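Rasha Bataineh plans the equipment purchases at Harb, a small workshop that tests robot arms for packing soft goods. When we spoke in September she had the budget for next year open on her desk.

"The arm is the easy line," she said. "We forget the fingers, the cables, the spare parts. Last year these took almost 40 percent."

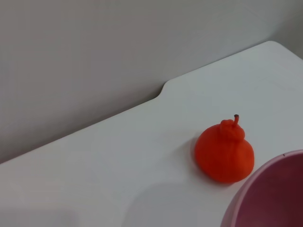
An orange-red test piece and a pink bowl on the white table at Harb.

She has two offers, from Hovard and from Lovilex. The second is cheaper by 1539 euros, but the spare fingers cost 300 euros a pair.

"I asked both for the price after three years - only one answered me," she said. She will decide when the second answer comes.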